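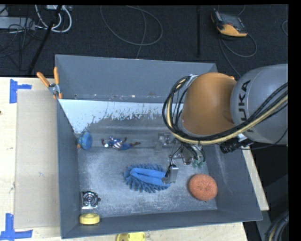

Jurel Fan Club — Minutes of the Autumn Meeting

Held 16 October 2025, back room of the MacBrayne record store. Meeting opened at 7:05 p.m. with 21 members present. Apologies were received from five members.

1. Minutes of the last meeting
Approved with one correction. The B-side played at the summer listening night was the radio edit of "Skekine," not the album version.

2. New single
The club listened to the new Jurel single twice and watched the video once. Opinions were divided. Most members liked the chorus and the bass line. Several felt the guest verse was too long and that the vocals were buried under the drums. The video was less popular. One member asked that the minutes record that the dance break is good. Agreed.

It was noted that the single has no producer credit on the streaming page. The web editor will check the sleeve of the seven-inch when it arrives and correct our discography if needed.

3. Membership and money
Paid membership stands at 233. The balance in the club account is $2,225 after paying for the website renewal and the summer room rental. Still to come out: postage for the last newsletter and the deposit for the November listening night.

A proposal to raise dues was discussed and dropped. It may come back in the spring.

4. Zedach tour
Tour dates for the Zedach album have been announced. The club has been offered a block of tickets for the nearest show, all in the upper balcony. Members who want seats must reply by email and pay in full before the block is released. No refunds, but tickets may be passed to another member — tell the secretary first so the list at the door is right.

There was a question about the presale code. Each code works for one order only. Two members reported that theirs was rejected. The secretary will ask for replacements.

Car sharing to the show: a sign-up sheet went around and will also be posted on the members' page.

5. Newsletter
The next issue will carry a track-by-track review of "Skekine," the tour dates, and the second part of the article on the early demos. Copy is due by the end of the month. Reviews should be kept to one page. The editor asked people to stop sending lyrics in full, as we do not have permission to print them.

6. November listening night
The theme will be remixes and live versions. Members voted to open with the acoustic set and close with the extended mix of the title track. Bring vinyl or files, but please have files on a drive — the store's internet connection dropped several times in the summer. Doors at 6:30 p.m.

7. Any other business
A member has a spare tour poster from the first album, rolled, one torn corner. It will be raffled in November.

The message board has had some rude posts about the new video. Members were reminded that disliking a song is fine and going after other fans is not. Two threads have been locked.

Request for club T-shirts in larger sizes. Secretary to get a price.

Meeting closed at 8:50 p.m.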